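The Flashlight Drawer: Sorting, Storing and Charging Small Lights in Shared Housing
Term project report, Household Systems, June 2025
Submitted by Hélder Aguiar

1. Why flashlights

My original proposal was about pantry shelving. It was returned with the comment "ambitious," and I took the hint. Flashlights are smaller and they don't expire, and every shared house I have lived in owned far too many of them while remaining completely dark during a power cut.

The Nguyen building, where I did the work, has two floors and one utility cupboard. The residents' list, started in April, had reached 2,961 entries for everything from spare keys to soup spoons. Flashlights appeared on it as "lights, various." I decided "various" could be improved upon.

2. Method

I put the flashlights out on the rose-patterned tabletop before making any rules about them. My plan had been to sort by brightness. I gave this up early, having no way to measure brightness apart from looking into the things and regretting it.

Color was the next idea, and it was at least painless. After that I looked at the parts a person uses in a hurry: the switch, the strap, and the charging port if there was one.

Lights on the table during sorting, and the orange tray:
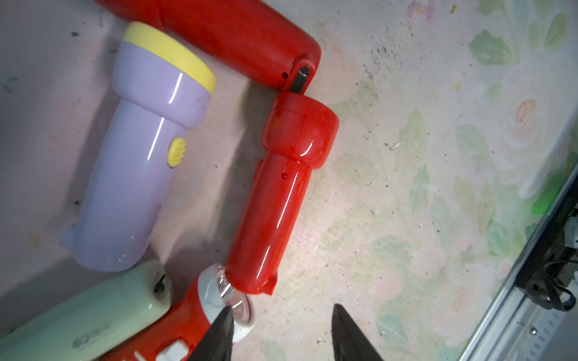
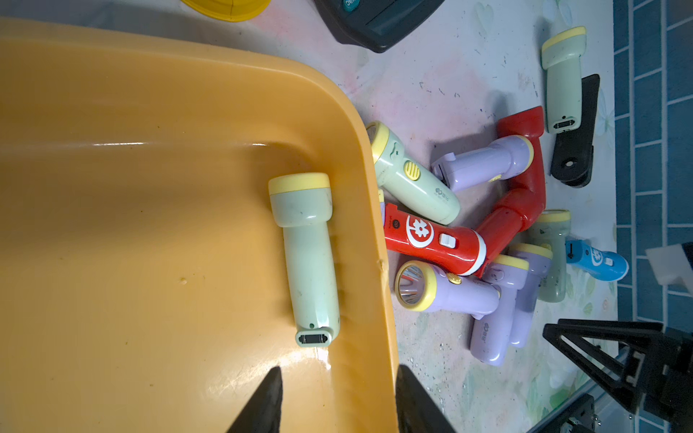
3. Findings

Color turned out to be a good way of finding a flashlight and a poor way of knowing anything about it. Residents remembered "the red one" with great confidence. Asked which red one, they became philosophical.

Charging was the real trouble. Cables in the cupboard lived in a cookie tin, separated from whatever they belonged to, and two of them fitted nothing in the building. I tried tying each cable to its light. This lasted until the first person wanted to charge a phone.

I also tested two labeling systems. Sterora was my name for the first, a letter code explained on a card inside the door. The card was used as a bookmark. The second, Radano, was a strip of tape saying "charged" on one side of a tag and "not charged" on the other. People understood it at once and then forgot to turn the tag over.

4. Recommendations

Keep a shallow tray for lights that need charging and leave the rest in the drawer. Put the cables next to the tray. Write the room name on any light that is supposed to live somewhere else, such as the laundry room or the back stairs.

I would drop the letter code entirely. I would keep the tags, with a larger typeface and lower expectations.

5. Limits of the project

The building did not lose power during the term, so the new arrangement has only been tried in practice drills with the hall lights off. In one of these a resident used her phone. I have recorded this as a partial success and left the tray by the outlet for whoever takes over the cupboard next year.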